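Ekcombe Residents' and Trades Forum
Topic: Readiness of automated equipment for laundry and bench work

Posted by jolene.bright (moderator)

Members were asked in September to submit views on whether the association should set aside money for automated help in the shared laundry and the repair shop. The amount under discussion is $3,233, to be spent in a single budget year. Please keep replies to the question of whether present machines can do the work. Matters of pricing and insurance will be handled in a separate thread.

Posted by d_sutcliffe

I wish to record my opposition. I supervised the finishing room at Oltitz for 16 years, and in that time we automated cutting, pressing and bagging with good results. We did not automate the sorting of mixed returns. The supplier's trial unit handled flat towels well and failed on anything with a sleeve. The laundry on the ground floor of MacAulay receives very few flat towels.

Posted by Anahera Tamihana

With respect to the previous reply, the trial at Oltitz took place a long time ago. Machines now learn from many recorded attempts, and their handling of cloth has improved a great deal. My department ran a Verkari arm on a folding task with a stack of 1,000 cotton squares, and it completed 92 percent without help. I would ask members to weigh that figure before closing the question.

Posted by d_sutcliffe

I have weighed it. Cotton squares of one size are the easiest cloth there is. Eight failures in every hundred also require a person to be present, and at that point the person could fold the squares.

Posted by brodie_c

Speaking for the repair shop, I take a middle position. Our members would welcome a machine that returns sockets to their tray and sweeps the floor under the drill press. Both jobs are dull and both have a clear finished state. I would not support a machine that untangles extension cords. Last winter two of us spent most of an evening on one bundle, and I doubt either of us could write down how it was done.

Posted by Ataahua Tautahi

May I suggest that we separate three matters which have been treated as one: finding an item, picking it up, and knowing where it belongs. Ms. Tamihana's figure concerns the second. Mr. Cartwright's sockets are easy on all of them. Household laundry is difficult on the first, and I believe that is where the argument lies.

Posted by Anahera Tamihana

I accept the distinction. I do not accept that finding is beyond present equipment. Separating dark items from light ones is a routine task for a camera.

Posted by Ataahua Tautahi

Color is the easy part of it. I attach the kind of pile I had in mind.

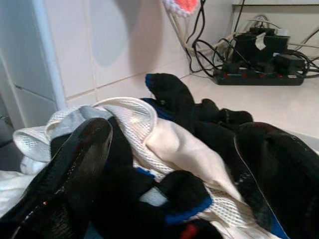 Reading time for this post: 1 minute

The black socks are partly mixed in with white mesh, and the mesh has an open weave with no firm edge to take hold of. A smooth cream panel is tucked into it. I cannot say from looking whether that panel belongs to the mesh item or is a separate garment, and I have been doing laundry since I was nine. There is also a small patch of red near the front, between dark folds. A person would settle both points by lifting a corner and waiting to see what came with it. Whether a machine can do the same, and then change its plan, is what I would want shown to us before any vote.

Posted by brodie_c

The blue trim on the socks would help with pairing, I should think. I concede the mesh. I would also want the cables at the back kept well clear of anything with a motor in it.

Posted by d_sutcliffe

I have nothing to add to Ms. Tautahi's post except that I would sort such a pile in under a minute.

Posted by Anahera Tamihana

I would expect a current machine to be slower, and I would expect it to drop a sock. My position remains that slow work done overnight has value. I am willing to ask Verkari for a demonstration using members' own mixed laundry, with no sorting beforehand.

Posted by jolene.bright (moderator)

Ms. Tamihana's offer is noted and will be placed on the agenda. Delwyn Sutcliffe has agreed by private message to supply a basket for the demonstration. Mr. Cartwright is asked to send the shop's list of tasks, leaving out the extension cords. The thread will remain open for replies until the demonstration has taken place.

Contact the moderators | Copyright Ekcombe Residents' and Trades Forum | Back to top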